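The Big Tub Page

Hi again! I promised a few of you I'd put the storage stuff up on its own page, so here we are. September is when I empty the back room at Netavside, drag everything out onto the floor and find out which of my containers are still fit to go back on the shelves. It always takes longer than I think (I started at 2 and was still at it when it got dark) but I do love it.

Most of my tubs are plain ones from Basico or from Peeters down in the village, plus a couple I hauled home from a trip to Cuneo, which my back has still not forgiven. The black ones are my favorites for garden things, and they do show every bit of wear. 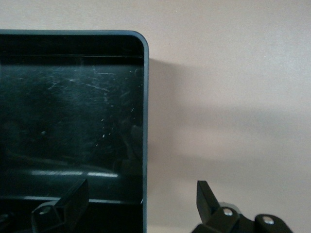 1 min read

Big black one, glossy side. Look at all those fine white scratches, criss-crossing every which way! I do like the slate-blue or grayish rim though, and the nicely rounded corner. I've seen people go at scuffs like these with car polish, and I'm tempted, but it's a tub. It's going to hold plant pots and twine and it'll get scratched again by spring.

A few things I get asked a lot: I wash mine with dish soap and a soft sponge, never the green scratchy side (I learned that one the hard way on a lovely clear box). Labels go on the short end so I can read them on the shelf. And I stopped buying lids separately after paying for two that didn't fit anything I own!

The shelf they sit on is 75 cm deep, in case you're measuring up for your own. I left 30 cm clear above the top row so I can get my arms in without scraping my knuckles. Next up is the potting bench, and I'm scared to look underneath it.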